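3.2 Resting the spoon: blocks, drips and the table top

The diaries described in Section 3.1 told us when people stirred a drink and what they did with the spoon afterwards, but they said little about the mark it left. A person who writes "put it on the side" may mean a saucer, a folded piece of kitchen paper or the bare worktop. The second part of the work therefore looked at the short time between lifting the spoon out of the cup and wiping the table, and at the small objects people use to keep the spoon off the surface in that time.

We chose plain wooden blocks as the main type of rest. In the Nurno diaries, kept by 42 households, offcuts of wood were mentioned more often than we had expected, usually as something left over from a shelf or a toy set that had found its way into the kitchen. A shaped ceramic rest, the Brollo, was used for comparison. The Brollo has a shallow dish for the bowl of the spoon and a notch for the handle, and liquid stays in the dish until it is tipped out. A block has neither. Liquid that runs off the spoon spreads over the top face, goes into the end grain or reaches the edge and falls to the table.

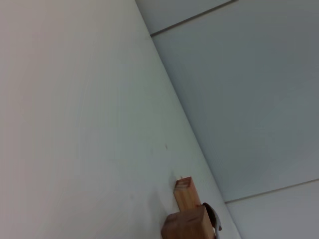 Grain direction matters more for a rest of this kind than its size does. The long faces of a block take up coffee slowly, while the cut ends take it up fast and keep the colour. For this reason each block was entered in the record with its proportions, its finish and the way it was stood. The light natural block in Figure 3, placed upright on its square section, has its grain running along its length and shows a slightly darker, redder end face on top. In this position the spoon would meet the end grain. Laid on its side, the same block offers a long face and a lower, steadier support. The two positions were treated as separate conditions, and results for them are not pooled anywhere in this paper.

The blocks differed in thickness and in finish. We did not sand them to a common standard, as the blocks in the diary homes had not been sanded to one either. Between sessions they were wiped with a damp cloth, dried on edge and checked against a colour card. A block that no longer matched its starting colour was kept in use and its stain noted, as most people would go on using it at home.

The Grunau kitchen was used for all sessions. It has a plain white table against a wall, and a white surface was wanted so that small drops could be found without a lamp. Coffee was made to the same strength each time and poured to within a finger's width of the rim. Milk and sugar were left out in this part of the work. Sugar makes the drops stickier and slows their spread, and it is dealt with in Section 3.4.

Spoons were of two kinds: an all-steel teaspoon and a spoon with a steel bowl and a plastic handle. The second kind was added after the first few sessions in February, when Tsegereda Birhane noticed that the place where the handle joins the neck held a bead of liquid after stirring. The bead let go late, often when the spoon was already on the rest, and it fell some way from the drops that had come off the bowl. With the all-steel spoon we did not see this, or saw it so seldom that it could not be told apart from ordinary dripping.

Three ways of resting the spoon were compared. In the first, the bowl lay on one block and the handle end on the table. In the second, the neck lay on one block and the bowl hung clear. In the third, two blocks were used, one under the bowl and one further down, so that the whole spoon was held off the table. The third arrangement was taken directly from the diaries, where it was described as "the bridge", and we have kept the name.

Figure 4. The bridge. The bowl lies on the upper block, which has a glossy top face, and the spoon rests across the lower, thicker block. Small brownish drops are scattered on the table near the blocks, with a round stain between the lower block and the mug.

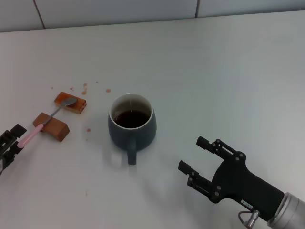
Marks on the table were sorted into drops, runs and rings. A drop is a separate round mark. A run has a clear direction, usually away from the foot of a block. A ring is the mark left by the underside of a cup, or by a block that has been standing in liquid and has then been lifted. Over 90 sessions we logged 1809 marks, and drops made up most of them in every condition. Marks too faint to sort by eye were looked at again by a second person, and if the two did not agree the mark was left out of the counts.

The position of each mark was taken from the nearest edge of the nearest block, not from the cup. We had first measured from the cup, following the method of the Wan worktop survey, but the cup is moved during drinking and the blocks on the whole are not. Measuring from the block also makes it easier to tell apart liquid that fell on the way from cup to rest and liquid that left the spoon once it had been put down. The first kind lies in a loose band between the two. The second kind lies close against the block – in most cases near the end where the bowl is.

Time was kept from the moment the spoon touched the rest. With a single block under the bowl, 95 per cent of the drops that fell after resting had fallen within the first minute. The bridge was slower to settle. When the bowl end sat higher than the handle end, liquid worked back along the neck before it fell, and some of it reached the second block. Where the blocks were level, the result was close to that for the single block, and the top face under the bowl took most of the liquid.

Wiping was done with one pass of a dry cloth. Whatever remained after that pass was scored as a stain on the table or a stain on the block, using the scale given in Table 2.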